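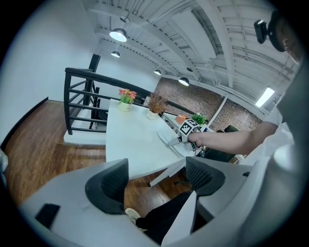 O painel Hestel volta a perder a ligação ao fim de dez minutos certos, responde o utilizador do escritório de Lumcombe, e já não aceita que a culpa seja do cabo: trocou-o duas vezes e a falha manteve-se.

Pedido 218
Aberto em: 4 de março de 2025
Equipamento: controlador de climatização Hestel, router Drokia
Prioridade: média
Estado: resolvido, em observação

Sintoma
O controlador arranca, obtém endereço IP por DHCP e apresenta a página de configuração na porta 80. Passados 600 segundos deixa de responder ao ping. O ecrã local continua a funcionar e a temperatura programada mantém-se. Reiniciar o controlador repõe o acesso pelo mesmo período.

Diagnóstico
O intervalo coincide com o tempo de concessão DHCP configurado no router (600 s). No registo do Drokia aparecem pedidos de renovação enviados pelo controlador a metade do prazo, todos sem resposta. A captura feita na porta do switch confirma que os pedidos chegam ao router em unicast. Em broadcast, no arranque, a resposta é imediata.

Testes
Troca de porta no switch: sem alteração.
Reposição de fábrica do controlador: sem alteração.
IP fixo fora da gama DHCP: ligação estável durante a noite inteira.
Regra 8 da firewall desativada: renovação aceite à primeira tentativa.

Causa
A regra 8, importada da configuração antiga da Wattanapong, bloqueava o tráfego UDP dirigido à porta 67 do próprio router a partir da VLAN técnica. O pedido inicial não era abrangido por ter como destino o endereço de broadcast.

Correção
Regra 8 reescrita para excluir o serviço DHCP. Concessão aumentada para 24 horas. O controlador voltou a DHCP, com reserva por endereço MAC.

Pendente
Rever as restantes regras importadas antes da migração de maio. Falta ainda atualizar o firmware do controlador, que fica fora deste pedido.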